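Ticket: Network printer in Medholm office drops offline every night, scan to folder fails in the morning
Status: Solved
Priority: Normal
Opened: October 25, 2026
Product: Kevon print server, version 7
Location: Medholm office, second floor

First message

Hello support,

I write to you from the Medholm office of Bistadov. We have a problem with the shared printer on the second floor and I have tried the steps from your help pages already, so I will list them below to save time.

Every night the printer goes offline in the Kevon console. In the morning the console shows a red mark and the text "Device not reachable". Printing comes back by itself when the first person sends a job, but scan to folder does not come back. The scan job waits for a long time on the printer panel and then it says "Destination error 59". After a restart of the printer the scanning works until the next night.

The other office, in Bárány street, has the same printer model and the same Kevon version, and they do not have this problem. This is the part I do not understand.

What I have tried:

Restarted the printer from the panel. Helps for one day.
Restarted the Kevon service on the server. No change.
Installed the newest firmware from the manufacturer. No change.
Changed the network cable to a new one. No change.
Moved the cable to another port of the switch. No change.
Turned off the deep sleep in the printer menu. The printer still goes offline in the console, but printing the first page in the morning is faster now.

I have attached the log from the console. There are 177 lines with the same warning in one night, all after the office was closed.

Reply from support

Thank you for the detailed report. Please send us the following:

The IP address of the printer, and whether it is fixed or given by DHCP.
The address that the Kevon console shows for the device.
The path of the scan folder, as it is written in the printer's address book.
Whether the printer loses power at any time during the night.

Error 59 normally means that the printer could not open the folder on the server. It can be the name, the password or the network.

Update from customer

Here are the answers.

The address is given by DHCP. In the Medholm office the printer has an address ending in 33 today. The Kevon console shows also 33, so they are the same at this moment. I did not write down what it was last week, sorry.

The scan folder is written with the server name and not with an IP address. The user for scanning is a local account on the server, and its password does not expire. I have checked this two times.

About the power: the printer is plugged directly into the wall. The switch and the small router for the second floor are on a power strip under the shelf. I have looked at the strip in the evening and again in the morning, and the lights on the switch were on both times. But of course I do not know what happens at three in the night. 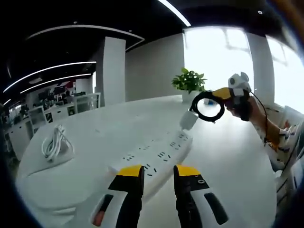 I also looked at the uptime counter in the switch, which I should have done earlier. It shows more than 59 days, so the switch did not lose power in all this time. The router page does not show uptime, or I cannot find it. I think we can put the power question to the side, but please tell me if you see it in another way.

One more thing. When scanning fails, I can open the printer's web page from my computer without any problem. So the printer is on the network, it only does not find the folder.

Reply from support

That last point is very useful. If the web page opens but the folder does not, please check the DNS settings on the printer. Go to Network, then TCP/IP, and write down the primary and secondary DNS server. Please do it once while scanning works and once while it fails.

Please also compare with the printer in Bárány street.

Update from customer

I have done the comparison and now I see a difference.

When scanning works (after restart):
Primary DNS: our server
Secondary DNS: empty

When scanning fails (in the morning):
Primary DNS: the router
Secondary DNS: empty

Bárány street, at all times:
Primary DNS: our server
Secondary DNS: empty

So during the night the printer receives a different DNS server. The router does not know the name of our file server, and then the folder cannot be found. I believe there are two devices giving addresses in our network - the server and the router. The router was replaced in January by the internet provider and it is possible that DHCP was turned on in the new one. In the Bárány office they still have the old router.

It also explains why printing comes back. The computers send to the printer by its address, and the names are not needed for it.

Reply from support

We agree with your reading. Please do these steps in order:

1. Log in to the router and turn off its DHCP server.
2. On your own server, make a reservation for the printer, so that it always gets the same address.
3. Restart the printer and check the DNS entry.
4. In the Kevon console, open the device, choose Edit, and press Refresh address.
5. Leave the deep sleep setting as you have it now. You can turn it on again later, when everything is stable.

The red mark in the console has probably the same cause, as the device check in Kevon uses the name of the printer. If the mark stays after step 4, please send a new log.

Update from customer

Steps 1 to 4 are done. The router password from the sticker did not work and I had to call the provider, this took most of the time. DHCP was turned on there, as we thought.

The first morning: scanning works, no red mark. The log has 7 warnings, all from the minutes when I restarted the printer.

The second morning: scanning works, no warnings.

I will wait with the deep sleep until the end of the week.

Update from customer

Deep sleep is on again and everything still works. The console shows the printer as "Sleeping" at night, with a gray mark.

A small wish for your help page about error 59: it speaks only about user name, password and folder rights. A line about DNS would have helped me - I changed the scan password three times before I wrote to you.

You can close the ticket. Thank you for the help.

Reply from support

Thank you for confirming. We have passed your remark to the people who write the help pages. The ticket is now closed, and it will open again if you reply to it within 33 days.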